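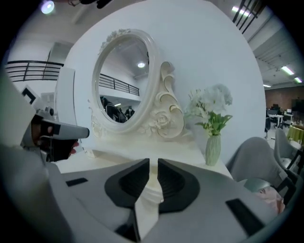 August 20, 2020

Quick one tonight, I have a bus at some ungodly hour and the laptop is at 40 percent. But I said I'd write up the mirror thing so let me do it before I forget the details.

Short version: the tracker was fine. I blamed the tracker for days. It was the mirror, and then after the mirror it was me.

Long version. Our pose pipeline (Lozano, the one I keep complaining about) has two halves. Camera on each gripper does visual odometry, fast and smooth and drifts. Then the head camera looks for the marker cubes and pulls everything back into line. On a plain desk it's boring. Boring is good. At the vanity it went nuts. Left gripper would be gliding along nicely and then jump, whole hand somewhere behind the wall, then back 3 frames later. In the replay viewer it looks like the hand is teleporting into next door.

So, odometry first. Big oval glass, and a good chunk of the wrist view is reflection. Ceiling light, the balcony railing, whoever is standing there in dark clothes with the gear. Loads of lovely sharp corners in all that, and the feature picker loves sharp corners. Problem is they move like they live at twice the distance on the far side of the glass. A few of them, RANSAC tosses out. When you lean in close they're the majority and it tosses out the real world instead. Great.

And the white curved panel behind gives you nothing at all. No texture. So it's mirror features or no features, basically.

Aníbal Barros wanted to hang a cloth over the glass. Works, sure, but the mirror isn't going anywhere in real homes so I was stubborn about it. What I did:

- fit planes on the first few seconds of each session, flag anything that triangulates behind one
- cap how many features can come from any one image cell (was uncapped!! since January!!)
- when the picker is starved, trust the IMU longer before giving up

That killed most of the jumps. Not all. The carved roses on the frame turn out to be really nice features by the way, tons of relief, they stay put. I was expecting them to be a pain.

Second half, the cubes.
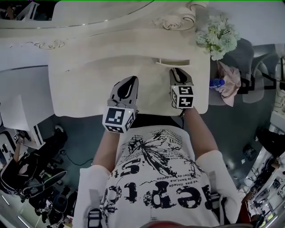
Head view at the vanity, both cubes showing two faces or so.

With two faces in view the solver should be rock solid. It was solving each face on its own and then averaging. Averaging! One small square tag has two possible tilts that look nearly the same, everybody knows this, I know this, and I still wrote an average. So when one face flipped to the wrong tilt the cube pose landed halfway between right and garbage. Now all visible corners go in one solve against the cube model, and it only falls back to single tag if it has to, with a check agianst the odometry to pick the tilt.

Ran it over 2,000 old segments overnight. Before, 12 percent had at least one jump big enough to bin the segment. Havent finished going through the new ones by hand so no number yet, Riku Arai will yell at me if I post one. Looks way better though. Way better.

Still open:

Time sync. Head and wrist clocks are off by a hair and it shows up when the hands move fast. Gollelow has an option for this, I have not read the docs.

Replay viewer draws the left hand in the right hand's color if you load a session twice. No idea. Restart it.

Reaching for the slot in the tabletop, the far cube gets small from up there and the corners get noisy. Might just weight by tag size and move on with my life.

Also the config file moved, its in the Junditz folder now, so if your build broke this morning that was me, sorry. Pull and rerun the setup script.

Ok packing. Will push the plane fitting branch from the bus if the wifi holds.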